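3.2 Fret material and the players who swear they can hear it

I should say up front that I came into this part of the study with a horse in the race. My own guitar, an Odcombe I've had since high school, was refretted in stainless steel, and I'd told anyone who'd listen that it sounded brighter afterwards. Hanna Wilczyńska, who ran the listening sessions with me, had told me just as often that I was hearing my new strings. So we agreed on a test, and I agreed to keep my mouth shut until the numbers were in.

We had three necks from the same Noltier batch, one fretted in nickel silver, one in stainless and one in the gold-coloured copper alloy that's become popular lately. Koen Prins did all the fretwork and levelled everything to the same crown height. The necks were swapped onto one body, with the same pickups and the same bridge, and every take used a fresh set of Mokgethi strings. I played the takes myself — open chords, a slow bend at the twelfth fret, and a muted riff that I'm now thoroughly sick of. That gave us 300 clips to work with, all levelled for loudness before anybody heard them.

Listeners made 700 paired judgements in total. In each pair they simply said whether the two clips came from the same neck or from different ones. I'd expected the bends to give the game away, because stainless feels so slick under the finger, but the listeners did no better there than on the open chords. Chance would cover most of what we saw. The one exception was the muted riff, where people leaned toward "different" even when the clips came from the same neck, and I suspect my picking hand got tired and sloppy.

None of this says fret material doesn't matter to the person holding the guitar. I still prefer the feel of stainless, and Koen still grumbles about what it does to his files. What I can't do anymore is claim the colour of the sound changes in a way a listener across the room would favour.

We played the clips back dry and then again with reverb added, in case a bit of it brought out something the dry signal hid. It didn't, and the two sets of answers are pooled in everything that follows.
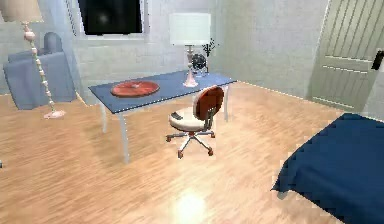
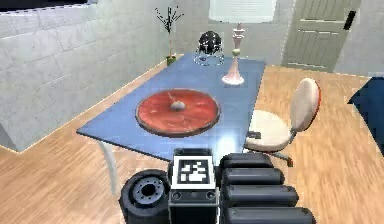 Figure 3. Simulated interior. First image: floor lamp and blue armchair. Second image: table with a red disc.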